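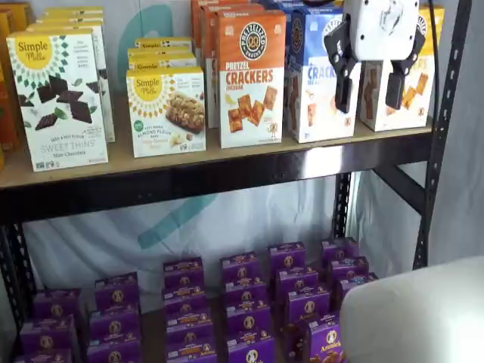
Journée portes ouvertes chez Codetti, vendredi 24 mai 2019. Je raconte ma visite en plusieurs messages, parce que j'ai pris trop de notes. Pardon d'avance pour mes fautes, le français n'est pas ma première langue.

Nous étions plus de 400 inscrits, répartis en petits groupes. Le mien est entré dans le hall à 14 h. On nous a donné un badge, un plan et un café assez faible.

Première démonstration : un robot devant un rayonnage de magasin. Étagère en métal noir, planche en bois clair, et des vrais produits dessus. Des crackers de bretzel au cheddar, des barres à la farine d'amande, et plus bas des rangées de petites boîtes violettes Annie's.

Je travaille dans la préparation de commandes, alors j'ai regardé surtout la pince. Deux doigts noirs, articulés, avec les vis apparentes. C'est plus simple que ce que j'imaginais.

La difficulté, selon l'ingénieure qui présentait, ce sont les boîtes serrées l'une contre l'autre. Il faut trouver la place pour un doigt de chaque côté. Je connais bien ce problème — avec mes mains aussi.

Le logiciel de vision s'appelle Flondus. Il a dans son catalogue 585 références d'épicerie. Quelqu'un a demandé ce qui arrive quand la marque change son emballage. Réponse : on photographie de nouveau le produit, et cela prend une matinée.

J'ai posé ma question sur la vitesse. On m'a répondu très poliment que ce n'est pas encore le sujet. J'ai apprécié cette franchise, car d'habitude dans les salons on me montre une vidéo accélérée.

Deuxième salle : le banc d'essai de Lazaridis, qui fournit les moteurs. Beaucoup de bruit, je n'ai pas compris la moitié des explications. Si une personne de mon groupe lit ce fil et a noté la durée de vie des réducteurs, je suis preneur.

Le convoyeur Fatero était annoncé dans le programme, mais il était arrêté pour maintenance. Il faudra revenir en décembre, pour la prochaine visite.

Côté pratique : on peut venir avec le bus 278, l'arrêt est devant le portail. Prévoyez 2 heures, et des chaussures fermées, sinon on reste derrière la ligne jaune.

Je mettrai la liste des questions du public demain, quand j'aurai relu mes notes — mon écriture debout est très mauvaise.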